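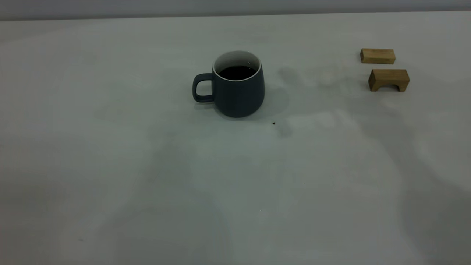 책상 위 머그컵. 설치하는 날은 커피부터 챙깁니다.

노트북을 새로 밀어야 하는데 원래 쓰던 환경도 못 버리겠고, 그래서 이번엔 외장 SSD에 리눅스를 통째로 깔아서 들고 다니기로 했어요. USB 라이브 모드 말고요, 진짜 설치요! 껐다 켜도 파일이랑 설정이 그대로 남는 그거요. 해 보니 생각보다 할 만해서 까먹기 전에 순서대로 적어 둡니다.

제가 고른 배포판은 Podano예요. 가볍고 한글 입력기 설정이 편해서 예전부터 좋아했거든요. 다른 배포판도 설치 화면만 조금 다르지 흐름은 비슷할 거예요.

준비물
- 외장 SSD (저는 Brandão 500GB짜리를 썼어요)
- 설치용 USB 메모리 하나, 8GB 이상
- UEFI로 부팅되는 PC나 노트북
- 중요한 자료 백업본. 이건 꼭이요, 꼭!

1단계. 설치 USB 만들기
Podano 홈페이지에서 ISO 파일을 받고, USB 굽는 프로그램으로는 Fevport를 썼습니다. 메뉴가 단순해서 ISO 고르고, USB 고르고, 시작 누르면 끝이에요. 파티션 방식 고르는 칸이 나오면 GPT로 두세요. 처음에 아무 생각 없이 MBR로 구웠다가 부팅 목록에 안 떠서 한참 헤맸어요 ㅠㅠ

굽기 전에 체크섬도 한번 확인해 주세요. 윈도우라면 명령 프롬프트에서 이렇게 치면 됩니다.

certutil -hashfile podano.iso SHA256

나온 값이 홈페이지에 적힌 값이랑 같으면 통과!

2단계. 내장 디스크 잠깐 빼 두기
귀찮아도 저는 이걸 추천해요. 설치 프로그램이 부트로더를 내장 디스크의 EFI 파티션에 써 버리는 경우가 있는데, 그러면 외장 SSD를 다른 컴퓨터에 꽂았을 때 부팅이 안 되거든요. 데스크톱이면 전원 끄고 케이블을 뽑으면 되고, 노트북은 BIOS에서 내장 드라이브를 끄는 메뉴가 있는지 찾아보세요. 윈도우에 BitLocker가 걸려 있으면 복구 키부터 따로 적어 두시고요. 제 노트북은 메뉴가 Advanced 안쪽에 숨어 있어서 찾는 데 꽤 걸렸네요.
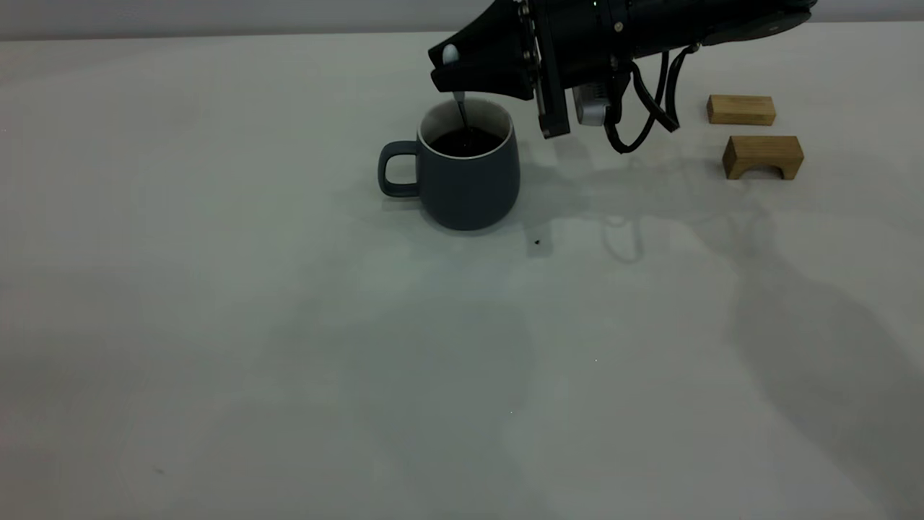 3단계. USB로 부팅해서 파티션 나누기
전원 켜자마자 F12(제조사마다 F2, F9, Esc 등등 달라요)를 연타해서 부팅 메뉴로 들어갑니다. USB를 고르면 Podano 바탕화면이 뜨고, 거기서 설치 아이콘을 누르면 돼요.

디스크 선택 화면에서는 자동 말고 '직접 설정'으로 가세요. 제가 나눈 건 이렇습니다.

- EFI 파티션: 1GB, FAT32
- 루트(/): 60GB, ext4
- 홈(/home): 350GB, ext4
- 나머지는 exFAT로 잡아서 윈도우랑 파일 주고받는 용도

스왑은 파티션을 안 만들고 나중에 스왑 파일로 잡았어요. 램이 넉넉하면 이쪽이 편하더라고요. 아, 그리고 '부트로더를 설치할 장치' 항목! 여기가 외장 SSD로 되어 있는지 두 번 보세요. 저는 세 번 봤어요.

4단계. 설치하고 첫 부팅
사용자 이름이랑 암호 넣고 기다리면 됩니다. 다 되면 설치 USB를 뽑고, 외장 SSD만 꽂은 채로 재부팅하세요. 컴퓨터 이름은 저는 Eden으로 했는데 아무거나 괜찮아요.

로그인하고 제일 먼저 업데이트부터 돌렸더니 받을 패키지가 148개나 있더라고요. 와이파이가 느리면 시간이 좀 걸려요.

5단계. 외장용으로 손보기
fstab 파일을 열어서 파티션이 /dev/sda1 같은 이름으로 잡혀 있지 않은지 보세요. 다른 PC에 꽂으면 이 이름이 바뀔 수 있어서 UUID로 적혀 있어야 안전합니다. UUID는 터미널에서 확인해요.

sudo blkid

루트랑 홈 파티션 옵션에는 noatime도 넣어 줬어요. 읽을 때마다 접근 시간을 기록하지 않게 하는 옵션이라 쓰기가 조금 줄어들어요.

안 될 때 확인할 것들
부팅 목록에 SSD가 안 보이면 BIOS에서 Secure Boot랑 USB 부팅 설정을 봐 주세요. 중간에 자꾸 멈추면 케이블이나 포트를 바꿔 보시고요. 저는 USB 허브에 물렸더니 계속 끊겨서 본체 포트에 바로 꽂았고, 그 뒤로는 멀쩡해요.

내장 디스크 껐던 거 다시 켜는 것도 잊지 마세요! 다음 글에서는 Podano에 한글 입력기 올리고 글꼴 바꾸는 방법을 써 볼게요. 막히는 단계가 있으면 댓글에 노트북 모델명이랑 같이 남겨 주세요.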